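Simulation and Offline Work > House rules for simulated cells: how strict are you?

Started by grandcombe_dan
22/01/2021

We're a small integration shop and I've been asked to write down our rules for simulated pick and place work before it goes anywhere near the real arm. Up to now everyone has done it their own way. Draft so far:

1. One scene per job, under version control. No local copies.
2. The base goes in at the mounting angle on the fitting drawing. No levelling it to make the maths easier.
3. Every part that has to be told apart from another gets a number on it.
4. Carry height is set per job and written in the header of the program.
5. No change is passed on fewer than 127 runs.

The job I'm trying them on is block sorting on a single table. 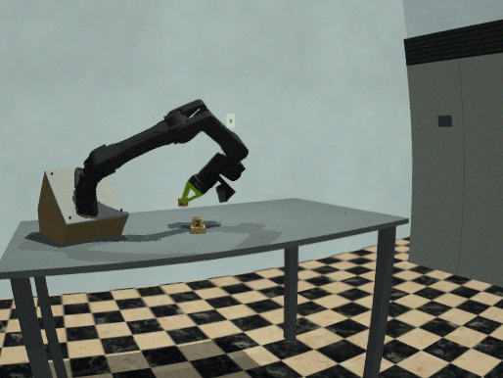 Rule 4 is the one I get the most grumbling over. People want to carry low because it saves time on every cycle. My view is that the carry height should clear the tallest loose item on the table plus a margin, even if the planned path goes nowhere near it. Interested in what others have written down, and whether 127 is silly. It came from an old job sheet and I can't find anyone who remembers the reason for it.

tresance_mel wrote:

Rule 2 is good. We lost most of a September to a base that was flat in the model and sloped on the floor. All the reach checks passed and none of them meant anything.

Rule 4, I'd go further and have a separate figure for approach. Carry height and approach height are different things and people mix them up.

votura_k wrote:

Disagree on rule 4. A fixed carry height is a crutch. If your planner knows where things are, let it plan. If it doesn't, an extra few centimetres won't save you.

And 127 runs of what? The same start position 127 times is one run.

grandcombe_dan wrote:

Fair point on the runs. Start positions are varied but the rule doesn't say so. I'll reword it.

On carry height, the planner knows where things are in the model. On the floor somebody leaves a part in the wrong place and it doesn't.

Kyrylo Hnatiuk wrote:

I look after the scene library where I work, so this is mostly my day job. Two things I would add.

First, a rule for the low part of the move. We set a slower speed once the gripper is down near the table, and it stays on until the gripper is back up at approach height. The same in simulation as on the real machine, no exceptions for speeding up a batch. If you run it fast in simulation you are testing a different program. 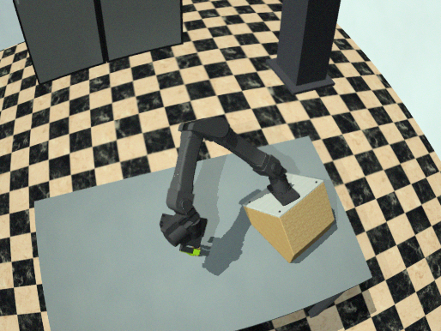

Gripper down by the tabletop. The slow speed should apply at this height.

Second, save more than one view. A wide view tells you where the arm is in relation to the table and the base. It is poor at telling you how the fingers line up with the part, because the gripper covers what you want to look at. I have seen people sign off from a wide view alone and I send it back.

votura_k wrote:

Agree with the slow zone. We do the same, though ours ends as soon as the part is lifted clear. Holding it all the way to approach height seems cautious.

Kyrylo Hnatiuk wrote:

It is cautious. It costs very little.

tresance_mel wrote:

On rule 3, numbers are fine but say which face counts. If each face has a different number, "block 2" could be several blocks depending on how they're lying. We write it as the number on the upper face, and it has to be in the pick list that way.

grandcombe_dan wrote:

Good catch, and it applies to us. Ours have different digits on different faces.
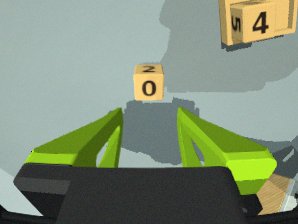

Nearer cube: 0 on the front, 2 on top. The one in the tray shows a 4 and a 5.

So under our current wording I could call that nearer one block 0 or block 2 and be right both times. I'll take the upper face rule, unless anyone has a reason against it.

votura_k wrote:

One reason against. If your camera is low, the upper face is the one you see worst. Pick the face your camera reads best and write that down instead. Or stop using the digit as a name and give each part an ID in the scene file.

tresance_mel wrote:

An ID in the scene file is no help to the person standing at the real table.

bach_cell4 wrote:

We use both at Bạch. ID in the file, upper face for people, and a table that matches them up. It's on form 2216, which is an internal number so no use searching for it. Takes a few minutes per job. The table has to be redone if a part gets turned over, and that does get forgotten.

grandcombe_dan wrote:

Thanks all. Revised version:

1. As before.
2. As before, and checked by a second person against the drawing.
3. ID in the scene file. Upper face number for people. Table matching the two kept with the job and redone if any part is turned.
4. Carry height and approach height set separately, both in the header.
5. 127 runs with start positions varied, and the variation recorded.
6. Slow speed from approach height down and back up to it, same in simulation as on the machine.
7. Wide view and gripper view both saved with the sign-off.

votura_k wrote:

Still don't like 4 but I can live with it. For 5, record the failures too, with the start position for each. A pass figure by itself is no use to whoever picks the job up next.

grandcombe_dan wrote:

Added to 5. I'll put the full document up once it's been through our lot.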